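Cindik has sold countertop sealant to small fabricators for 18 years. Its technical lead says most complaints trace back to surface preparation.

"People wipe once with a damp cloth and start coating," she said. "Residue from polishing stays in the pores. We ask for two solvent wipes and 20 minutes between them." 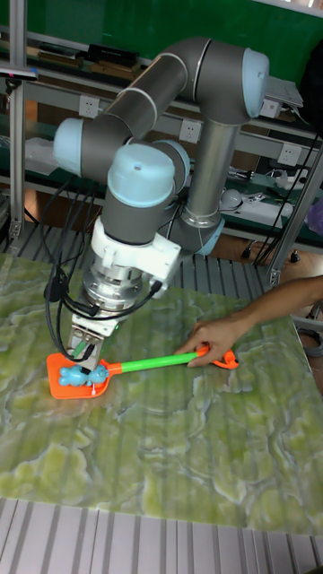 Coverage is the other variable. A liter of Holtex treats up to 200 square feet on dense stone, less on marble. "Marble takes more in the first coat. The second goes on thin, and the excess comes off within 5 minutes."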